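# Jistilik plastic basin, 200 days of use
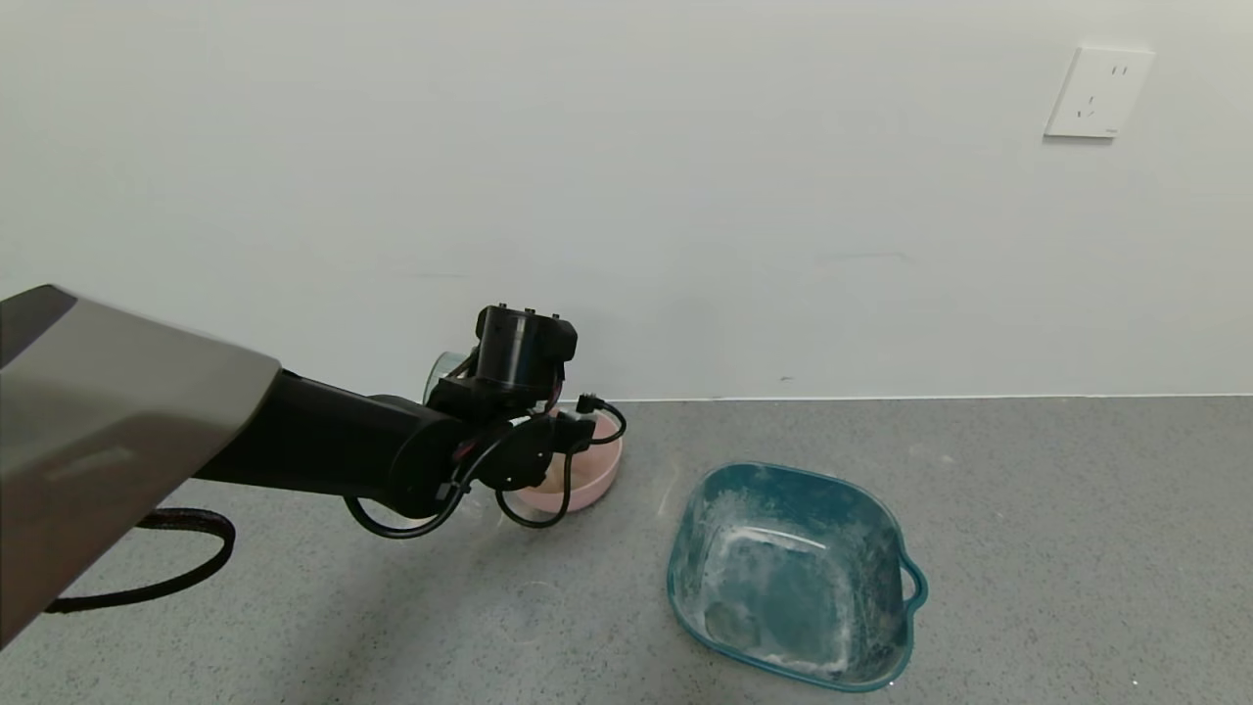 I bought this basin for mixing plaster and small repairs at home, and I paid 109 for a set with two sizes. The plastic is a little soft, so it bends when I lift it full — but it never cracked. My old one from Plodham broke in one winter. The blue one has rounded corners and a small lip on the side, good for the thumb. White powder stays in smears on the bottom and the walls, and I need a stiff brush to remove it.

I would buy it again, only in the larger size.

Norbert Juhász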